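Things for the swap shelf, and how to sort them

The Drimham swap shelf opens again in November, and this year the theme is "kitchen and window sill". Many households have small tools which they bought two times, or a flower pot which has no place any more. Please bring them. The children's corner will be painted blue with clouds and stars, so the shelf will look friendly also for the little ones.
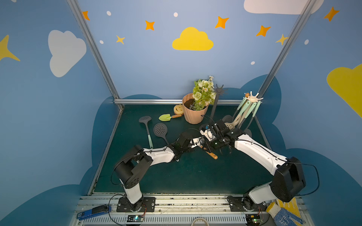 We ask that every thing is clean and that it can be used for some years more. Artificial flowers are welcome if they stand firm in their pot. Garden trowels, sponges and spoons go in the same box, and we will sort them later. Last year we received over 500 things, and 27 of them were slotted spoons or skimmers, so you see that people like to give these.

A word about silicone tools. Scratches from normal use are no problem. Please look at the small holes of a skimmer, where old food can stay — a soft brush and warm water are enough. Spatulas with a wooden handle should not lie in water during the night.
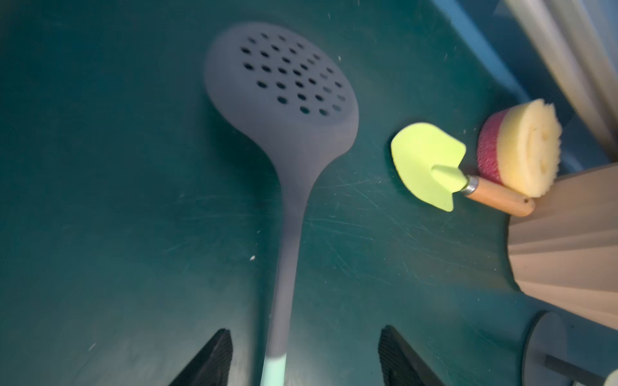
Last changed: 2011-08-29

If the handle has a hole, you can put a string through it, and then we can hang the tool on the hooks from Ferrand. Knives we can not take.

Bring your things to the hall in Brarura Street, by the side door. There are 32 boxes for lending, and who comes by bus from Wendo can ask for a bag with wheels. Things that stay on the shelf after the swap go to the school kitchen.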